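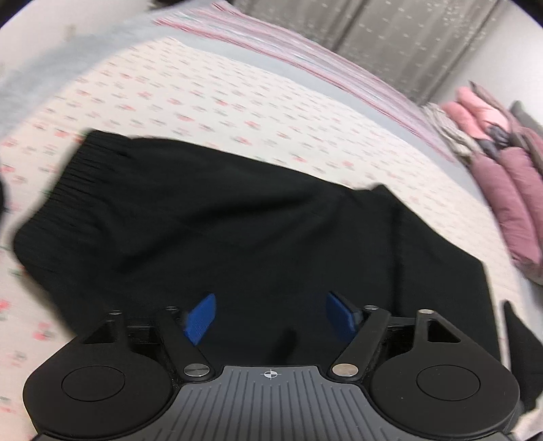
FOR IMMEDIATE RELEASE, December

**Flunurix posts upkeep routine for its hand-held gripper**

ISTTHORPE - Flunurix today put out the full service routine for the hand-held gripper its crews use on clothing and bedding. Free to download. No sign-up.

What's in it: pivot screws first. Check both sides, snug by hand, stop when the arm swings freely with no side play. Do not use thread glue on the pivots. Then the screw heads at the arm tips, then the blue finger pads.

Pads get the most space. Knitwear sheds, lint packs into the grid and grip drops off. Soft brush every 70 grasps, damp cloth at end of shift, let dry before closing the jaws. Swap pads in pairs, never one side only. The workshop at Drerley logged 307 pad swaps before settling on this schedule, and the old one (wipe when it looks dirty) is withdrawn.

Also new: a jaw centering check. Close slowly on a folded sock, see if both pads touch at the same time. If one lands early, loosen that side's linkage, re-seat, try agian.

Spare pads and screw sets ship from Paredes, part no. 169, in stock now. Older units with serials below 1859 need the longer screw, so check the plate before ordering.

Printed copies at the Drerley counter, mornings only. Press and parts questions to the Flunurix desk, Istthorpe.

###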